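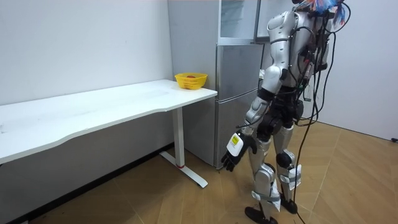
I've been through three cleaning sprays since I moved into my current workspace, and the Laskowska paste is the first thing I've bought twice. It comes in a squat tub with a screw lid and a sponge that lives on top, and it cost me 14 dollars, which felt steep for something you could mistake for face cream. My friend Ayten Avcı swore by it for her kitchen counters, so I caved. A long white desk next to a stainless-steel refrigerator is pretty much the worst pairing you can give a lazy cleaner – one shows every gray mark, the other shows every finger – and I wanted one product for both.

You wet the sponge, wring it out hard (really hard, I got this wrong the first time and made soup), swipe it over the paste and rub in small circles. Then you wipe with a damp cloth and dry with another one. The instructions say to wait 2 minutes before wiping on tough spots. I waited more like one because I get bored, and then had to go back and do those spots again, so fine, they were right.

Pen marks came off my bookshelf like they'd never been there. Old tape goo took three rounds and some muttering. Coffee rings, gone. Black shoe scuffs on the baseboard, gone, and that made me so happy I did the whole hallway in my socks at eleven at night! 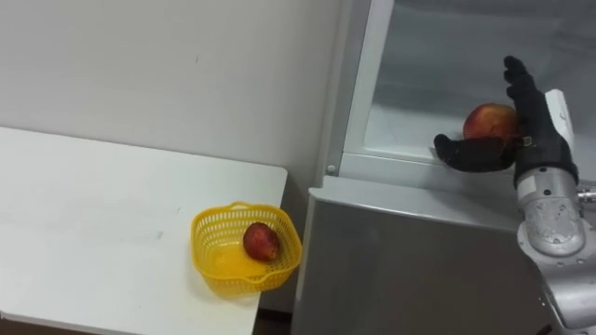
White tabletop with a few scuffs, plus an apple in its yellow basket.

Scuffs on white furniture are where I'd tell you to slow down. The paste is a mild abrasive, and on a shiny finish it can leave a dull patch if you lean on it. I found that out on the side of an old cabinet, and now I test a corner first and go easy. On metal you have to follow the grain. Go across it and you'll see faint swirls every time the sun comes in.

I also tried the Skudex spray, which my brother-in-law Veikko buys by the crate. It's faster and it smells like lemons, but it leaves a film on metal that grabs the next set of fingerprints. For a quick wipe after lunch I'd still reach for it. For anything that's been sitting there since July, paste.

Gripes: the sponge falls apart after a month or so, and replacements only come in packs with a second tub. The lid gets gritty and squeaks. And the smell is, um, chalky? Defne says it reminds her of the school gym. I don't mind it.

I'd give it four stars out of five, and five if they sold the sponges on their own. My second tub is half gone already, and the oven door is next.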